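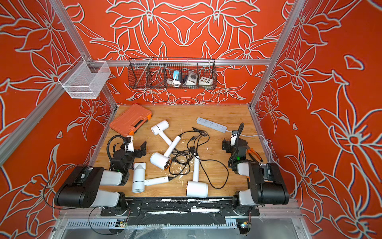

**Plirkberg two-arm kit for sorting small appliances, worth it?**

We test and sort returned hair dryers and I'm looking at the Plirkberg bench kit. The quote came in at over 4,000 with both arms, the grippers and the enclosure frame. My worry is cords. Does anyone run it on corded items every day, and does it need the paid Cokness support plan?

*Posted by ladthorpe_returns, 21 April 2022*

**Luuk Mertens**

We've had one since January. The arms are fine for the weight of a hair dryer. Cords are the weak point. If you put several dryers down at once, the cords end up in one pile in the middle and the grippers pull on the wrong one. Tie them before they go on the table.

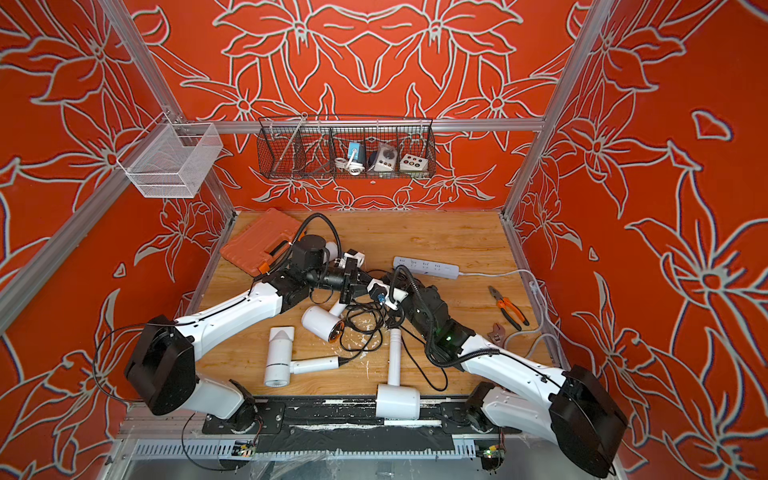 Plugs take longer to set up than handles. I spent 40 minutes on my first plug position and had to redo it after the power strip shifted. Fix the strip down and leave slack in its cable. Keep a wrench and pliers nearby for the first week.

We took the Cokness plan for 187 and called them once. You can skip it if someone on your side can read the manual.

**kuzmenko_b**

Too expensive. Buy one arm.

**benchtop_pat**

One arm won't do it if you need to hold the dryer and the plug at the same time. Ask for the wrist cameras in the quote. Ours were another 100 and the top view alone wasn't enough for us.
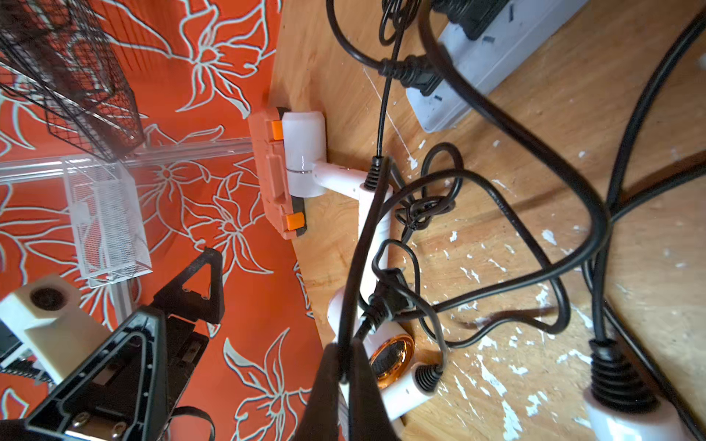

Ladthorpe Small Appliance Repair Club: Automation Help

Replies to this thread are open to members. Post your kit version with any follow-up.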